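# Part-Time Box Office and Front Desk Person, Lakatos Hall

Lakatos Hall needs someone to sit behind a small window and be pleasant to people who are looking for the restroom.

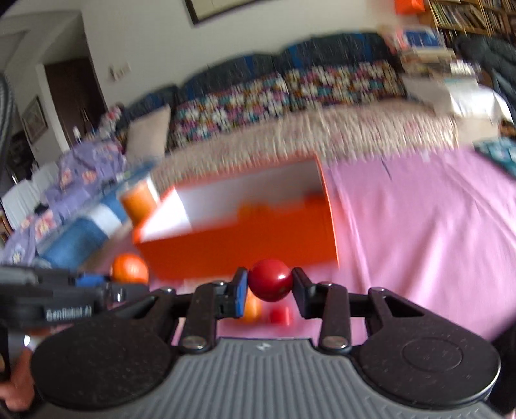 There is more to the job than that, and we'll get to it, but the restroom question will come up on your first shift and probably on your last. It's down the stairs and to the left. You may consider yourself partly trained.

We are a 212-year-old idea in a much younger building: people come in, sit down facing the same way, and listen to something. Mostly that means chamber music, with a folk series on Sunday afternoons and a spoken word night that ends when it ends. The season opens in September and we'd like you in the chair before then.

## What you'd be doing

- Selling tickets, in person and over the phone. Our ticketing system is called Mindico. It works well once you stop expecting the Back button to go back.
- Running the will-call drawer. Tickets are filed by last name, except for subscribers, who are filed by seat. We have talked about changing this. The subscribers have also talked about it, at greater length.
- Answering email. Most of it asks what time the doors open. The rest asks whether the seats have gotten smaller. They haven't.
- Cashing out at the end of the night and leaving a note if the numbers disagree with each other.
- Turning on the lobby lights, turning off the lobby lights, and knowing which switch is for the parking lot.
- Dealing with latecomers. We seat them between pieces. Some of them will tell you they've never been late to anything before, and you'll say "of course" and hand them a program.

You will not be asked to design posters, run our social media, or "wear many hats." The job is one hat. It's a decent hat.

## Hours and pay

Four shifts a week, mostly evenings, plus the Sunday matinee. An evening shift starts at 5 p.m. and usually runs until intermission is over and the money is counted. Around 12 times a season there's a late one, and we pay for the extra time without making you bring it up.

Pay is $22 an hour, including training. You get two free tickets to anything that isn't sold out, which in practice means nearly everything in February. Parking is free in the lot on Garow Street if you stay out of the row by the dumpster. The truck comes early, and it has won every argument so far.

## Who we're looking for

Somebody who can make change and small talk at the same time. You don't need to know anything about classical music. If you do, please be gentle with the people who clap between movements – they bought tickets too.

Previous box office work is nice. So is any job where the public came up to you with a problem you didn't cause: diner, pharmacy, hotel desk, library, school office. You should be comfortable on a stool for a few hours and able to lift a box of programs, which weighs about what you'd expect a box of paper to weigh and then a little more.

A second language would help, especially Spanish. A loud voice would help too. The lobby has a lovely high ceiling, and it eats announcements.

## A few honest warnings

The window faces the front doors, so January comes in with every customer. We supply a space heater. It's an Erus, it has two settings, and both of them are a matter of opinion. Bring a sweater.

The phone rings most in the 15 minutes before a show, when there's also a line. You'll get used to it, or at least you'll get faster.

One of our regulars will ask you to guess what he paid for a ticket the year we opened. The answer is four dollars. Please guess higher. It makes his evening.

## How to apply

Send us a résumé and a few sentences on the worst line you ever stood in and what you would have done about it. Please skip the formal cover letter. We've read a lot of them and they all have excellent communication skills.

You can also drop an application at the box office window any weekday afternoon. Knock if the shade is down. We'll reply to everyone, including the people we don't hire, though it may take us a couple of weeks.

Interviews are held in the lobby and last half an hour. There's coffee. Wear whatever you'd wear to work here, and see above about the sweater.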